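3.2 Fabric samples

Rib knits were chosen for the wear trial because they stretch across the ribs and recover unevenly. Each piece was worn at home for nine days, then folded by the wearer and returned to the Vakelville lab. We logged 179 pieces. Light blue ribbed knit of the kind shown in Figure 2 was the most common.
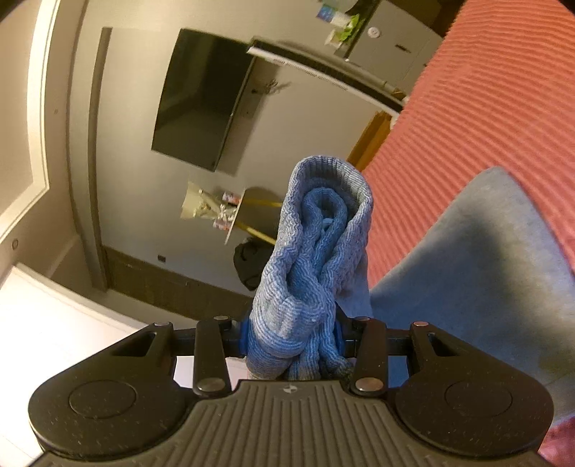
Figure 2. Light blue ribbed knit, folded.

3.3 Measuring recovery

Width was read at rest and again under load, following Vilela's method. Pieces that stayed more than 2 mm wider were marked as relaxed.

12 Shares 3 Comments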